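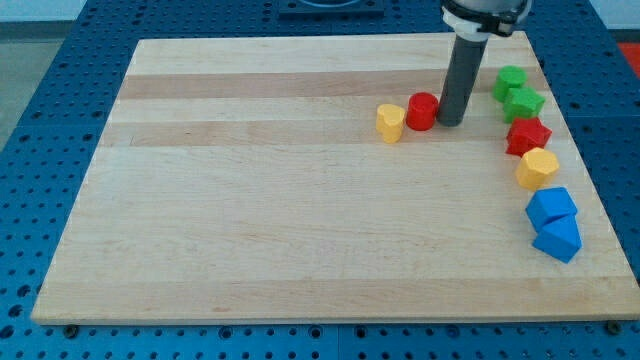
Colored blocks on the maple-toned cutting board, with two darker bands running across the wood.

So I finally made it to the July swap morning at the Skukwood hall, and I came home with a cutting board I have no counter space for! Clifford Fortin runs the wood table there, and he'd put out boards, spoons and a tub of plastic shape blocks (cylinders, pentagons, that kind of thing) that somebody's kids had outgrown. He told me 300 items came through the door before lunch, which beats last year by 50.

The big striped boards went fast — I got one of the last four. Mine has a few scuffs and some little knots, and I like it better for them. Clifford says to rub it with mineral oil and leave it overnight, then wipe off whatever hasn't soaked in.

The blocks went to the Uibo playgroup, who have been short on them since spring. The next swap is in three weeks, same hall, doors open at 9 a.m. Bring kitchen stuff if you have it, and please wash it first. Clifford would also love a second folding table if you can lend one.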